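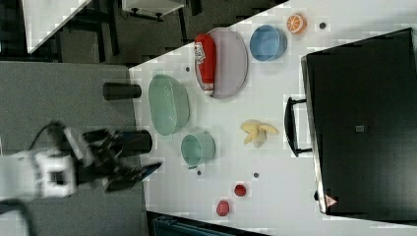
Tulavier Short Film Nights, Pruvodthorpe
Projection room and hall check, August program
Checked by: Zarmeena Zaidi
Countersigned: Irfan Bugti

1. Exit signs lit, both doors open fully. OK.
2. Center aisle clear. OK after two chairs were moved back to row 10.
3. Projector lamp hours. 590 on the counter. OK, log again next month.
4. Exhaust vent and filter. Filter dusty. Clean before the directors' Q&A.
5. Power cables taped at crossings. FAIL - tape lifting by the subtitle desk. Donnie Dalgleish to redo.
6. Extinguisher, booth. Gauge in green, pin and seal in place.
7. Step lights. Number 17 out. Spare bulb on order.
8. Screen rigging. No slack, no frayed line.
9. Booth door closer. Slow but latches.

Items 5 and 7 stay open. Recheck at 5:30 p.m. before doors.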